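Vestormont Shared Workshop Forum > Builds > Two-arm coffee bench, sim stage

flondo_bench
September 4, 2023
Status on the coffee cell we want to build in the back bay. No hardware purchased yet. I have 880 episodes replayed in sim and want criticism of the layout before we cut a tabletop.
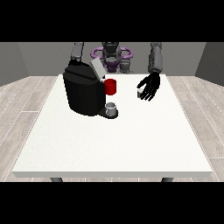

Grasp order is my main question. The policy has to handle small cups and the red container with the same right hand, and the fingers close very differently on each. With the small cup held near the palm there is plenty of clear table to the right of the machine for a regrasp. I would keep that area free on the real bench.

namanmont
Agree on the free area. Disagree on machine position. It is too far back. Bring it 5 inches forward and the elbows stop working near their limits.

flondo_bench
Tried that in July. Wrist clearance over the drip tray got worse.

nicholas_cnc
What is the left arm for? A one-arm build halves the wiring.

flondo_bench
Lid side of the machine. The right hand does the rest, including this:
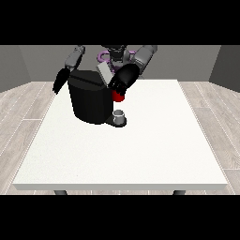

Re: one arm or two

nicholas_cnc
Left hand is holding nothing there. My point stands.

namanmont
It is idle in one still. Check the joint logs before deleting an arm.

flondo_bench
Logs are in the Flondo folder, run 987. Nine joints are worth reading, skip the rest. I am keeping two arms until someone shows me a one-arm lid routine that clears the tray.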